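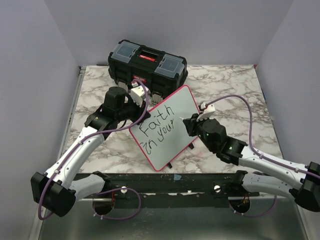 4.2 Planning around the whiteboard

Figure 3 shows the two-arm cell we used for all the planner work. I'll admit I thought the toolbox would be the hard part, with its clear lid covers playing games with our depth estimates. But the small red-bordered whiteboard in front of it gave Kosedel (our planner) far more grief! It's thin, it leans back, and both grippers have to work close to its top corners.

Our first version planned each arm separately and checked for collisions afterward, and it threw out plan after plan. Haruna Ogura rewrote the sampler so both wrists share one tree - 3,000 nodes at most, replanned every 200 ms. We also pad the cables as soft obstacles, given how wide the right one loops. With that in place, 24 of 28 trials finished without a replanning timeout. The other four are covered in Section 4.3.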